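Bin cell notebook, April, 4:10 pm
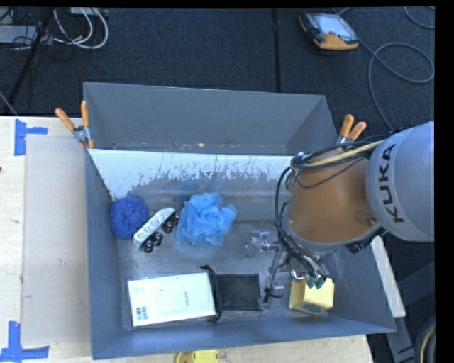
KUKA over the grey bin, tool end down beside the little yellow box.

Spent most of the arvo on the cabling at the wrist. The Jonholm ties had gone brittle and the whole bundle had crept round over the orange section, so every time joint six swung past 200 degrees it tugged on the gripper connector and we lost the fingers. That's fault 1159 in the log, for anyone chasing it later. I cut off 4 of the old ties, gave the black cables more slack down the left side of the wrist and put Tundar velcro wraps on instead (much kinder on the jacket, and you can undo them without swearing!).

Fingertips are the dark green ones still. I gave them a wipe with isopropyl and checked the screws on the linkage, one was a quarter turn loose. Abenezer Hadgu reckons we should go to the softer Damgaard pads but I'd like to see these ones wear out first.

Ran 53 picks afterwards at half speed and didn't get a single dropout. The mesh pouf is a pain as always, it bunches up differently every go, and the drawstring pouch likes to sit hard up against the white box.

Still to do:
- sloped white panel at the back of the bin is worn through to grey in patches, needs recoating or a new one cut
- check both orange-handled clamps for grip before any full speed runs
- re-teach the Cloreron tool offset, I bumped it taking the connector off
- order more velcro, I used the last of the roll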